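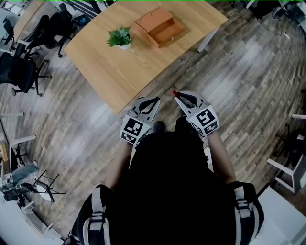

机の天板の反り、直した人いる? うちのはFotiaって店で買った明るい色の木の天板で、3,000円引きの展示品。使って半年、真ん中がわずかに凹んできた気がする。定規あてると端と隙間がある。いま載せてるのは白い鉢の小さい観葉植物と段ボール箱くらいで、重い物は置いてないはずなんだけど。脚は白い金属。床は木目調の板張り。天板ひっくり返して重しで戻るもん? 買い替えは避けたい。急ぎで書いてるので雑ですまん
投稿者: momiji_desk

2: tanaita
水やりどうしてる。鉢の下に受け皿ないと底から湿気いくよ。うちは鉢の跡が輪っかで残った

3: momiji_desk
>>2
週一くらい。受け皿は買ってない。鉢どかしたら輪っかは無かった、と思う。夜もう一回見る

4: Kettler_B
ベルント・ケトラーです。日本語へたですみません。反りは湿気より乾燥が多いです。表だけ塗装、裏が生の木だと、裏と表で動きが違います。まず裏を見てください。塗装がありますか。

5: tanaita
>>4
いや湿気でしょ。夏だぞ今。梅雨明けたばっかで窓開けてたらそりゃ膨らむ

6: Kettler_B
>>5
半年使ったと書いてあります。冬から使っています。暖房の時期に縮んだ可能性あります。

7: nokogiri374
どっちでもいいけど無垢か突板かで話が全然違う。突板なら芯材が反ってるので重しじゃ戻らん、時間の無駄。無垢なら反り止め金具を裏に入れる。木口の年輪見れば一発。>>1はまず木口の写真

8: momiji_desk
>>7
木口ってどこ? 横の断面でいいの?
あとFotiaの説明書出てきた。「天然木」としか書いてない。12月の購入なので>>4の言う暖房はあるかも。エアコン直撃の位置だった

9: nokogiri374
短い方の辺の断面。天然木は突板でも書けるから当てにならんよ

10: azp
Azra Petkovです。前にArerの天板で同じことやりました。裏返してぬれタオル、上に本、4日。一応平らになったけど、ひと月で元どうり。おすすめしないです

11: tanaita
>>10
それは凹んだ側を濡らしたの?

12: azp
凹んだ側です。反対だと余計ひどくなると聞いたので。乾かすとき急いだのが悪かったかも

13: haruno_m
横からごめん、脚の付け方は? 白い金属脚で天板にがっちりネジ止めだと、木が動けなくて反ることある。穴が長穴になってるか見て。丸穴だったらネジを少しゆるめて様子見。うちはそれだけでかなりマシになった

14: nokogiri374
>>13
ゆるめるのは反対。ぐらつくしネジ穴がバカになる。やるなら穴を広げてワッシャー

15: haruno_m
>>14
少しって書いたじゃん…全部抜けとは言ってない

16: momiji_desk
下もぐって見た。丸穴。裏は触るとザラザラで塗装なし。木口も見た、表の木目がそのまま断面まで続いてて年輪っぽい弧が出てる。無垢ってこと?

17: nokogiri374
たぶん無垢。表の板目と断面がつながってるならほぼ決まり。写真ないから断言はしない

18: Kettler_B
裏が塗装なし。では裏にもオイルを塗ってください。反りを戻すより、これ以上動かないようにします。植物と箱は一度おろして、表も軽く拭いてからがいいです。

19: tanaita
湿気派としては受け皿も買えと言っておく

20: momiji_desk
Gusosumの蜜ろう入りオイル、近所で1,359円だった。これでいい? 反り止めはTomaszewskiってとこの金具が安いんだけど使った人いる?

21: azp
オイルはそれで足りると思います。裏だけなら一本で余るはず。布はすぐ捨てないで、水に浸してから。発熱します

22: haruno_m
>>21
大事。まとめて丸めて置くのほんと危ない

23: nokogiri374
金具は知らん。長さが天板の奥行きより短いの選んで、長穴のやつ。丸穴なら買うな

24: momiji_desk
了解。週末に植物と箱どかして裏返す。受け皿も一緒に買ってくる。木口の写真は夜あげます

25: tanaita
裏返すときは毛布敷いて二人でな。床も傷つくぞ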